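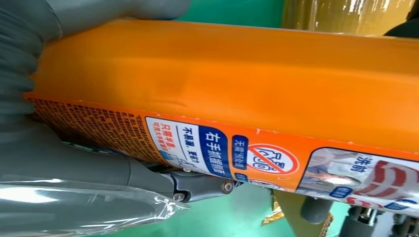 I keep a short list of rules for how our arms hold things, and most of them are about where the fingers go and how hard they close. Rafferty Escobedo asked me to write them up after he moved over from the Kemholm line, so I'm putting them on the blog where the others can find them too. The first rule is to look at the package before you look at the gripper settings. Take an orange detergent-type container with a label band along its lower face. On that one the label tells a person how to hold it: the white characters in the dark blue box say to grip the body of the bottle with the right hand. There's another line on the white panel saying it's less likely to leak and takes less effort. Those notes were written for people and a two-finger gripper doesn't have a right hand, but they still tell you what the maker expected. Somebody thought about leaks and about holding the body, so the body is where I start.

The second rule is one finger on each side, with the arm holding still until both have touched. We use soft ribbed fingers for most packages. They bend around a surface, and people get lazy with them for that reason. A ribbed finger will make up for a bad angle on a light box. On a heavy container of liquid it will make up for it until the arm starts moving, and then the container turns in the grip. If the long side is sitting at a slant, open up, rotate the wrist and close again. It costs you 2 seconds.

Third, closing force starts low. Our controller takes a plain number for this and the scale doesn't mean anything outside our shop. I start every unknown container at 500 and go up in small steps. Rafferty was used to starting high and backing off, the way they did it at Kemholm, where everything was cartons. With a thin plastic body I don't want to do that. A dent may not hurt the product, but you can't take it back, and after that you don't know if the next dent is yours or came with the package. So rule four is to write down creases, scuffs and dents before the first grip. One line in the log is fine.

Fifth, loose film. Clear plastic wrap is the thing I write up most often. Film near the lower finger can get pinched between the finger and the package, and then the grip reads as closed when it isn't closed on anything solid. Film can also get into the hinge where the finger joins its bracket. If there is film within a hand's width of where the fingers will close, stop the run, move it, and start again. The same goes for scraps of foil. I know it's slow. In August we logged 2857 grips on the Jorkon cell and 87 of them were thrown out on review. The biggest single group was film.

Sixth, know what else is on the work surface. Rolls, posts, fittings, anything with some height. The planner only knows about what we've told it about, and a long container swings wide when the wrist turns. I draw the swing on paper for anything longer than the gripper opening. Lloyd has a nicer way of doing it in software and I'll link to it when it's finished.

Seventh, check the bolts on the finger joints at the start of a shift. Put a wrench on each one. Looking at them doesn't count. I was off on a Sunday when a joint worked loose and the run kept going through lunch with one finger a few degrees out. None of the grips failed outright, so there was no alarm. They all had to be thrown out anyway.

The Terum manual has its own section on gripping, and where it disagrees with me you should follow the manual, apart from the starting force, where I've asked them and am waiting to hear back. The manual also says to replace the soft fingers on a calendar schedule. I replace them when the ribs start to stay bent after the finger opens, or on the schedule, whichever comes first.

Rafferty wants an eighth rule about labels, that you should never put a finger over printed text. I'm not sure about it. On some packages there is print all the way along the side you need. I've told him we'll try it for a month on the smaller bottles and see how many of them can be held that way.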